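Zutimum Z-40 Under-Sink Water Filter
Set-up Guide

Section 3: Installing the filter and first use

Read this section through once before you start. The job takes one person less than an hour with ordinary hand tools. If your home has copper supply tubing with no shutoff valve under the sink, stop and have a plumber fit a valve first. The Z-40 must not be connected to a line that cannot be shut off.

3.1 Before you begin

Check that you have the following on hand:

Adjustable wrench
Phillips screwdriver
Pencil and tape measure
Bucket or deep pan
Two old towels
Flashlight

In the box you will find the filter head, the cartridge (already wrapped), the mounting bracket with four screws, the tee fitting, two lengths of white tubing, the tubing cutter, and a bag of spare washers. Keep the bag. The washers are the same size used on the older Groltness heads and are hard to find in stores.

The Z-40 is for cold water only. Do not connect it to the hot side, even for testing. Hot water softens the housing and voids the warranty.

CAUTION: If you use a well, have the water tested before installing. The Z-40 improves taste and removes sediment. It does not make unsafe water safe.

3.2 Clearing the work area

1. Empty the cabinet under the sink completely. You will be lying partly inside it, and bottles left at the back always end up in the way.

2. Clear the counter beside the sink. Move the dish rack, the cutlery drainer and anything else you keep near the faucet. You will need this space for the bracket, the tools and the cartridge.

3. Lay one towel on the cabinet floor and put the bucket on top of it, under the cold water valve.

4. Close the cold water valve by turning it clockwise until it stops. Do not force it. Old valves can be stiff, and some drip from the stem after being turned for the first time in years. A slow drip can usually be cured by snugging the packing nut a small amount.

5. Open the cold faucet and let it run until the flow stops. Leave it open.

NOTE: If water keeps running after the valve is closed, the valve is worn. Shut off the main supply to the house before you go any further, and replace the valve before installing the filter. 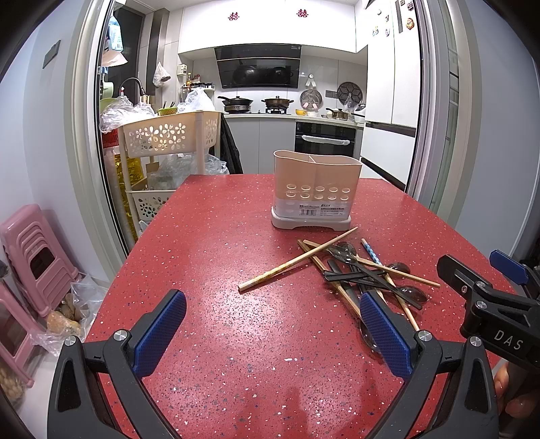

Reading time for this section: 9 min

3.3 Mounting the bracket

The bracket goes on the side wall or back wall of the cabinet. The side wall is easier to reach when the cartridge has to be changed. Do not mount it on the door.

1. Hold the bracket against the wall and check that there will be a clear space of at least 47 mm between the bottom of the cartridge and the cabinet floor. The cartridge drops down as it comes out of the head, and without this space you will have to take the bracket off every time.

2. Mark the four screw holes with a pencil.

3. Drive the screws in by hand. The cabinet wall may be thin, so check the length of the screws against it first. If the points would come through the other side, use shorter screws of the same diameter.

4. Hook the filter head onto the bracket with the arrow pointing in the direction of flow. Push down until it clicks.

5. Pull gently on the head. It should not move. If it rocks from side to side, tighten the two upper screws a quarter turn.

NOTE: In cabinets lined with tile or metal, the standard screws will not hold. The Erport adhesive plate is sold separately and fits the same bracket. Let the plate set overnight before hanging any weight on it.

3.4 Fitting the tee

The tee goes between the cold water valve and the supply hose that runs up to the faucet.

1. Use the wrench to loosen the nut that joins the supply hose to the valve. Water left in the hose will run out. Let it drain into the bucket.

2. Look at the washer inside the hose nut. If it is cracked, flat or hard, replace it.

3. Thread the tee onto the valve by hand. It should turn freely for several turns. If it binds, back it off and start again. A crossed thread will leak no matter how hard it is tightened.

4. Thread the supply hose onto the top of the tee.

5. Tighten both joints with the wrench, a half turn past hand tight. Hold the valve body steady with your other hand while you do this.

CAUTION: Do not use thread tape or pipe compound on the tee. The seal is made by the washer. Tape keeps the washer from seating and is the most common cause of leaks reported to our service desk.

3.5 Connecting the tubing

The white tubing pushes into the fittings and locks by itself. No tools are needed apart from the cutter supplied.

1. Measure the distance from the tee to the inlet side of the filter head. Add a little extra so the tubing can curve without kinking.

2. Cut the tubing square. Place it in the cutter, squeeze once and let go. Do not use scissors or a kitchen knife – they leave a slanted or flattened end, and the tubing will not seal.

3. Push one end into the side port of the tee. You will feel it stop once at the collet and again at the seal. Keep pushing until it reaches the second stop.

4. Tug on the tubing. It should stay in place.

5. Push the other end into the port marked IN on the filter head.

6. Connect the second length of tubing from the port marked OUT to the stem of your drinking water faucet. If you bought the Hladun faucet kit, follow the sheet packed with it for drilling and mounting, then come back to this step.

To release a tube, press the collar of the fitting flat against the body with two fingers and pull the tube straight out. Always shut off the water and open the faucet first.

NOTE: Keep the tubing clear of the garbage disposal, the dishwasher drain hose and the hinges of the cabinet doors. Tubing that rubs will wear through in time.

3.6 Installing the cartridge

1. Wash your hands.

2. Remove the wrapping and the cap from the cartridge. Do not touch the two rubber rings at the top.

3. Write the date on the blank label with a permanent marker, in the form 4/12/20. The reminder card in the back of this guide uses the same form.

4. Line up the mark on the cartridge with the open lock symbol on the head.

5. Push up and turn to the right until the mark meets the closed lock symbol. It takes some effort the first time. A thin film of water on the rubber rings helps. Do not use cooking oil or petroleum jelly.

3.7 Turning on the water

1. Close the kitchen faucet and the drinking water faucet.

2. Open the cold water valve slowly, a quarter turn at first. Listen for hissing or spraying.

3. Dry all the joints with the second towel, then run a dry finger under each one. If any joint is wet, shut off the water and go to 3.8.

4. Open the valve fully.

5. Open the drinking water faucet. Expect spitting and coughing as the air comes out. The water may be gray or cloudy. This is fine carbon dust and is harmless, but do not drink it.

6. Let the water run for 9 minutes, then close the faucet.

7. Check the joints again the next morning before you put anything back in the cabinet.

Milky water that clears from the bottom of the glass upward contains tiny air bubbles. It may go on for several days, and longer in cold weather. If you install the filter in November or later, expect the water to look milky for a little longer than it would in summer.

3.8 If something leaks

Drip at the tee: Shut off the water. Take the joint apart, check that the washer lies flat, and put it back together.

Drip at a push fitting: Release the tube, cut a short piece off the end and push it in again, all the way to the second stop.

Drip between head and cartridge: Remove the cartridge and look at the rubber rings. Wipe off any grit with a clean wet cloth. If a ring is nicked, do not use the cartridge.

Crack in the head or housing: Shut off the water and leave it off to the filter. Do not try to glue the part. Order replacement head 842.

3.9 Care between cartridge changes

Wipe the outside of the housing with a damp cloth. Do not use bleach, scouring powder or spray cleaners on it, and do not store open containers of solvent or drain cleaner in the same cabinet.

If you will be away for more than two weeks, shut off the cold water valve. When you return, run the drinking water faucet for a few minutes before using the water.

Do not let the filter freeze. In an unheated cabin, remove the cartridge, drain the tubing and store the cartridge indoors in a clean bag.

Continue to Section 4: Changing the cartridge.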